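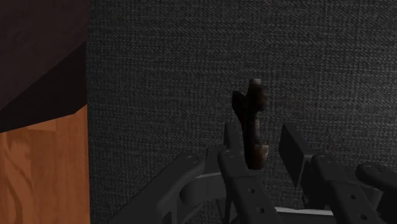
Morfudd Bowen asked at the practice run whether a policy trained only in simulation learns the grasp or learns the renderer. Take this first, as the rest of the talk depends on it.

**Slide 2: set-up**

- Simulated gripper, two perforated fingers, one held object per episode.
- Wall and cabinet textures drawn again for each episode. Object meshes left alone.
- 592 episodes in the Cestance set, 54 held out. Say clearly that the held-out ones use textures absent from training.

**Slide 3: result**

- Baseline with fixed textures: 41 of 54 held-out grasps kept through the lift.
- Redrawn textures: up to 5 more, depending on the seed. Give the spread before the mean.
- Most remaining failures are thin stems that turn between the pads. Contact model, probably. Leif Engström has the friction sweep if anyone wants it.

**Slide 4: limits**

- Wrist view only. No depth.
- No hardware numbers yet; the Florkcombe arm is booked for January.
- Skip the loss curves if past 20 minutes.

Leave slide 4 up for questions. Backup slide 7 has the seed table.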